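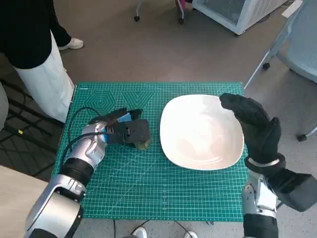
Figure 6. Left hand holding the small object on the mat, right hand raised at the edge of the plate.

6.2 Running a two-hand trial

This is the fun part! Prurum learns from pairs of hand motions, and our Gatness study got its best results when one hand held its grip while the other moved. The steps below repeat that set-up.

1. Lay the cutting mat flat on the floor and set the plate on it, a little right of center. Leave some green showing on all sides.
2. Start Prullus and load the Wiegand grip profile for the left hand.
3. Close the left hand around the object. Wait for the grip value to settle.
4. Bring the right hand to the plate rim, fingers up, palm facing left.
5. Press Record and run the motion. Save it before you open either hand.

Note: The grid on the mat makes it easy to put the plate back in the same spot. Small shifts are fine – we trained on 527 trials with the plate moved a little each time, and the model coped with them wonderfully.

Caution: Keep the cable loop behind the left hand clear of the fingers. Stop the trial if it pulls tight.

Plan on over 100 trials before you compare grip profiles. With fewer, the scores still jump a lot between runs. For scoring, see 6.3.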